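News from the Kindgate group

11 January 2022

Happy new year to all our readers in Stolavcombe and beyond, and thank you for so many kind cards (the one with the goat is still up on the kitchen wall!).

Those of you who came to the last talk of the old year will remember Liviu Hodoroagă speaking about border security and how armed groups move their money across frontiers. He had us all leaning forward in our chairs, and we ran so far over time that the hall lights were switched off on us, so I am very glad to say he has agreed to come back this January for a second evening. His subject will be sanctions lists: how a name gets on to one, how hard it can be to get it off again, and what happens to people who simply share a name with somebody dangerous.

Hedvika Pešek will be answering him, and she doesn't always agree with him, as regulars know. She has spent years helping families whose bank accounts were frozen by mistake, and she feels strongly that governments are too slow to put things right. Liviu thinks speed matters more at the front end, when money may be gone within hours. I find I nod along with whichever of them spoke last, which is no help to anybody.

There are 70 seats downstairs and the gallery will be open too. Please tell Kristýna Machala if you would like one kept for you, or if you need a lift, as Boris Urban is kindly driving again and has room for four. The reading list runs to far too many pages, so do just bring yourselves if time is short.
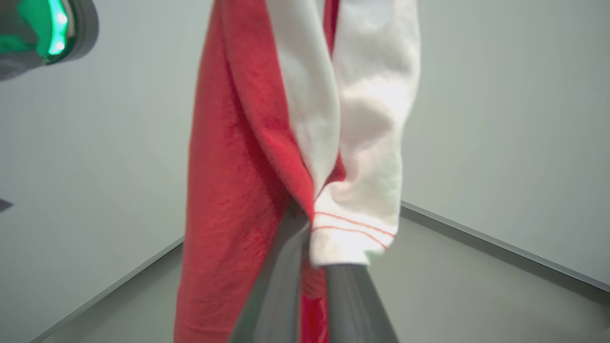
Red and white, with a little red stitching at the cuff.

Our appeal for families who have fled the fighting has now reached £1044, and £354 of that came from the December supper. Jarmila Malý sends her thanks to everyone who cooked, washed up or bought a second pudding.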